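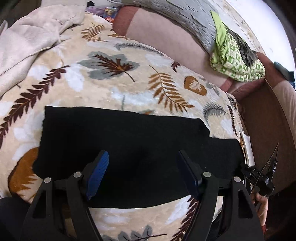

Black cloth on a patterned blanket.

Home | Growing | Opinion | Letters | Archive

January 20, 2021
By the Arkwood plot columnist

I have fallen out with my sprayer, and I think a lot of you with a few rows of vines should fall out with yours too. Mine's hanging on its hook in the shed and I'd like it to stay there a good deal longer this year.

Downy mildew is what I'm on about. Anyone growing grapes in a damp corner of the country knows the drill - oily yellow patches on top of the leaf, white fluff underneath, and a sinking feeling all through the summer. I grow 60 vines on a slope at Arkwood, most of them a white called Batano, and for years I sprayed them by the calendar. Every ten days or so, rain or no rain, out I went with the copper. I never asked myself whether the weather had done anything to deserve it.

Copper is the bit that bothers me. We talk about it as if it were harmless (it's old, it's blue, Grandad used it) but it doesn't break down. It goes on the leaf, it washes off the leaf, and then it sits in the top few inches of soil where the worms are trying to get on with things. If you spray when there's no infection about, you've bought yourself nothing and left the metal behind for whoever has the plot next.

So I'd like to see far more small growers spraying by the weather. There's a growers' group over at Drasau that bought a shared weather station and put it on a post between two of their blocks. It cost them 2398 pounds all in, which made me whistle, but split between the members it came out cheaper than I'd feared. It measures rain, warmth and how long the leaves stay wet, and they only go out when those line up. I came home from a visit very jealous indeed!

You don't need the fancy kit to start, mind. A rain gauge, a thermometer and a notebook got me through last season with three fewer sprays than the year before, and the Batano looked no worse for it. I did lose some leaves on the Ichikawa, a red I've only got one short row of, and I'll own up to that. I'd left the shoots in a terrible tangle and no air could get in. That was me being lazy with the secateurs.

Which brings me to February and pruning. If I had 300 pounds to spend on mildew I'd put most of it into better wires and a decent pair of loppers. Open the vine up, tuck the shoots in early, pull a few leaves around the bunches and let the wind do some of the work. It's dull advice and there's no nice bottle to go with it, so I suppose it doesn't get advertised much.

Some of you will write in and say it's all very well on a breezy slope. Fair enough, and in a really wet year I'll be out there spraying with the rest of you. I'd just like to have looked at the rain gauge first.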